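Pourquoi la fraise n'est pas une baie (et pourquoi la banane en est une)

Dossier sciences, à partir de 9 ans
Mis en ligne le 2021-03-16

Dans la langue courante, un fruit est un aliment sucré que l'on mange au dessert. Un légume est un aliment que l'on mange salé. Ce classement est celui de la cuisine. Les botanistes, qui étudient les plantes, en utilisent un autre. Ils ne tiennent pas compte du goût. Ils regardent de quelle partie de la plante provient l'aliment.

Qu'est-ce qu'un fruit ?

Un fruit se forme à partir d'une fleur. Au centre de la fleur se trouve le pistil. La partie basse du pistil est renflée : c'est l'ovaire. L'ovaire contient des ovules, qui sont très petits. Lorsqu'un grain de pollen de la même espèce se dépose en haut du pistil, il produit un tube très fin qui descend jusqu'à un ovule. L'ovule est alors fécondé et devient une graine. Pendant ce temps, la paroi de l'ovaire grossit et devient le fruit.

Définition à retenir : le fruit est l'ovaire transformé, et il contient la ou les graines.

D'après cette définition, la tomate, la courgette, l'aubergine, le poivron et le haricot vert sont des fruits. La carotte est une racine. Le poireau est surtout formé de feuilles. La pomme de terre est un tubercule, c'est-à-dire une tige souterraine gonflée de réserves. La rhubarbe, que l'on mange en compote ou en tarte, n'est pas un fruit : on en consomme le pétiole, la « queue » de la feuille.

Les fruits charnus

Un fruit charnu contient beaucoup d'eau. Sa paroi s'appelle le péricarpe. Elle comporte 3 couches :

l'épicarpe, à l'extérieur (la peau) ;
le mésocarpe, au milieu (souvent la chair) ;
l'endocarpe, à l'intérieur, autour de la graine.

Si l'endocarpe est dur, il forme un noyau. Le fruit est alors une drupe. La cerise, la pêche, l'abricot, la prune et l'olive sont des drupes. Attention au vocabulaire : le noyau n'est pas la graine. La graine est l'amande enfermée dans le noyau. Ne mange pas les amandes de ces noyaux. Celles de l'abricot, par exemple, peuvent libérer du cyanure, un poison, pendant la digestion.

Si l'endocarpe reste mou et que les graines, appelées pépins, se trouvent directement dans la chair, le fruit est une baie. Le raisin, la groseille, la tomate et le kiwi sont des baies. La banane aussi. Les petits points sombres visibles au centre d'une banane du commerce sont des restes d'ovules qui ne se sont pas développés. Les bananes sauvages, elles, contiennent de vraies graines, dures et nombreuses.

Les fruits secs

Pour un botaniste, un fruit sec est un fruit dont la paroi contient très peu d'eau à maturité. Le raisin sec du placard n'entre pas dans cette catégorie : c'est une baie que l'on a fait sécher.

Certains fruits secs s'ouvrent seuls quand ils sont mûrs. La gousse du pois se fend en deux. La capsule du coquelicot s'ouvre par de petits trous placés sous son couvercle, et le vent secoue les graines au dehors.

D'autres ne s'ouvrent pas. C'est le cas de l'akène, qui renferme une seule graine. Le fruit du tournesol est un akène, celui du pissenlit également.

Le cas de la fraise

La fleur du fraisier possède de nombreux petits pistils, posés sur un support bombé que l'on nomme le réceptacle floral. Après la fécondation, chaque pistil donne un akène. Le réceptacle grossit, se remplit d'eau et de sucres, puis change de couleur. À la fin, il porte tous les akènes à sa surface. La partie rouge que l'on mange ne provient donc pas d'un ovaire. Les botanistes parlent de faux fruit. On reconnaît une fraise à sa silhouette et à ses petits points, même sur une image de synthèse où elle est d'un rouge tirant sur le magenta, tenue entre des doigts noirs et posée sur un plan de travail en marbre gris. Sur une fraise véritable, chacun de ces points est un fruit complet, avec sa graine à l'intérieur.

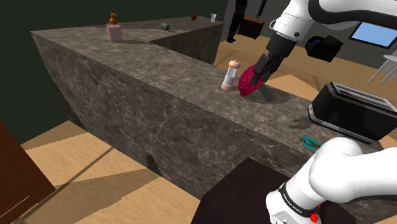

Les akènes jouent un rôle dans la croissance. Ils produisent des auxines, des hormones végétales qui font grossir le réceptacle. Si une partie des pistils n'a pas été fécondée, le réceptacle se développe mal à cet endroit et la fraise est déformée.

La pomme est un autre faux fruit. Sa chair provient principalement du réceptacle. Le vrai fruit correspond au trognon, dont les loges contiennent les pépins.

La framboise est organisée autrement. Elle est composée de nombreuses petites drupes serrées les unes contre les autres. Chacune contient un noyau minuscule, celui qui se coince entre les dents.

À observer chez toi

Matériel : une tomate, une pomme, une fraise, une loupe, une assiette, une feuille et un crayon. Demande à un adulte de couper les fruits.

1. Fais couper la tomate dans le sens de la largeur. Repère la peau, la chair et les graines. Dessine les loges.
2. Fais couper la pomme dans le sens de la largeur. Les loges forment le plus souvent une étoile à cinq branches.
3. Observe la surface de la fraise à la loupe. Un fil court et brun dépasse parfois d'un akène : c'est le reste du pistil.
4. Détache un akène avec l'ongle et pose-le sur la feuille blanche.

Petit lexique

Akène : fruit sec qui ne s'ouvre pas et qui contient une seule graine.
Baie : fruit charnu à pépins, sans noyau.
Drupe : fruit charnu à noyau.
Péricarpe : paroi du fruit.
Réceptacle floral : extrémité de la tige qui porte les pièces de la fleur.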